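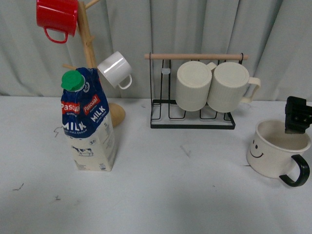 Prepared by the Plarkier manipulation group for the Demine Fund
Progress report, period ending June

Where we are

The grant covers a method for teaching a robot arm to handle mugs and cups from recorded demonstrations, with the arm choosing between a grip on the handle and a grip on the rim. We are 483 demonstrations into a planned 1,000. That is behind the schedule in the proposal, which had us past the halfway mark by now. The shortfall comes from the weeks we spent changing how we label grasps, described below. Recording has since picked up and we still expect to finish the set inside the funded period.

Change to the labelling

In the proposal we said each demonstration would carry one label: handle or rim. After the first batch it was clear this was too coarse. A rim grip with one finger inside the cup and a rim grip that closes across the opening look the same in the label and behave very differently once the arm lifts. The model learned something in between and would often stop with the fingers resting on the edge.

We now mark three moments in every recording: first entry of the fingers, contact, and lift. The grip type is written against the contact moment only. Older recordings were gone through again by hand. Of these, 29 could not be relabelled because the mug hid the fingers from the head camera at contact, and we have removed them. The figure of 483 is what remains.

Table setup

Mugs are presented in three ways: standing upright on the table, hung on a wooden mug tree, and upside down on a wire rack. The tree is the hardest, as the mugs hang at an angle and the pegs leave little space for the fingers. The white mug with the drawn face and black handle is our usual upright target. Its dark handle separates well from the white tabletop, so we have been careful not to let it stand in for upright mugs in general. Half of the upright recordings now use plain pale mugs.

We also keep an object on the table that is not part of the task. A milk carton in front of the tree works well for this. It covers part of the post and base, and the model has to work out where the tree is from what is left showing.

Results so far

The model trained on the old labels and the one trained on the new labels were run on the same layouts. With the new labels the arm commits to a grip sooner and the stalled rim grips have mostly gone. Upright mugs are reliable enough that we have stopped testing them every week. Mugs on the rack are next best. The main fault there is that the arm comes in too low and touches the wire before it reaches the mug.

Mugs on the tree are not good yet. The arm usually picks a sensible grip but pulls straight out instead of following the slope of the peg, and the handle catches. We think this is a shortage of data more than a fault in the method — most of the early recordings were upright — and the remaining sessions are weighted towards the tree.

We have not tested on mugs holding liquid and do not plan to under this grant.

Equipment and spending

The replacement finger pads from Drundex arrived in April and are fitted. The old pads were wearing at the tips and we had begun to see mugs turn in the grip. Recordings made on worn pads are kept but flagged. Spending is under budget on equipment and slightly over on staff time, because of the relabelling. We would like to move the equipment underspend across and will send the request form separately.

Goossens has agreed to run our trained model on its own arm, which has a wider gripper. We owe them the calibration notes first.

Next period

Finish the tree recordings, then top up the rack.
Retrain on the full set and repeat the label comparison.
Send calibration notes and model files to Goossens.
Draft the methods section of the paper. Results will be left blank until the retrained model has been tested.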